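Walking Prudthorpe: notes for the Thursday evening talk
Speaker: Priya Crenshaw

Start at 7. Wait for the back rows to settle, then go straight in. Thank Karim Abdelaziz for the loan of the maps.

Opening. Most visitors to Prudthorpe come for the harbour and leave by mid-afternoon. I did the same on my first two trips. Tonight is about the upper town, which takes a full day on foot and costs very little.

Getting there. The number 17 bus runs from the railway station to the old market gate. The last one back leaves early in the evening, so check the board when you get off. Driving is possible but the lanes are narrow and the car park at the top is small.

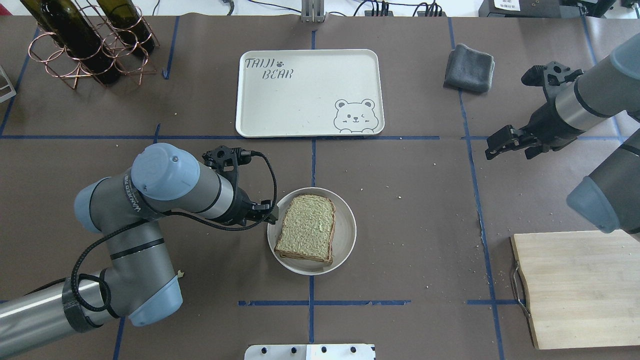 The walls. Begin at the market gate and go clockwise. There are 706 steps on the full circuit if you include both towers. Say this slowly, people like to write it down. The north side has a handrail and the east side has none for a short stretch. Anyone unsure on their feet can come down at the chapel and rejoin by the well.

The chapel. Open mornings only. Seidu Baidoo has the key outside those hours and lives opposite – ask at the bakery for him. Look for the carved bench ends. Mention the flood mark by the door.

Lunch. Kidby is the cheaper of the two cafés on the square and does soup, bread and a plain cake. Zirkora has the view and needs booking in July.
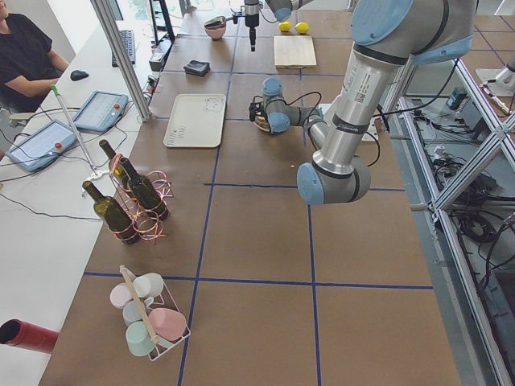 Reading time: 2 minutes

Afternoon. Take the mill path down to Kpodo, the small museum run by Elikem Gbeho. Allow an hour. The weaving room is upstairs and the labels are in English. Nilton Chávez leads a walk from the museum door to the river, 48 minutes at his pace, longer at mine.

Shoes. The path is stone all the way and slippery after rain. Pass the spare pair round if there is time.

Where to stay. Rooms in the upper town are quiet but some have steep stairs. Ask for the ground floor when you book.

Questions. Repeat each one for the people at the back. If asked about the ferry, it does not run in winter. Leave the bus timetables on the table by the door.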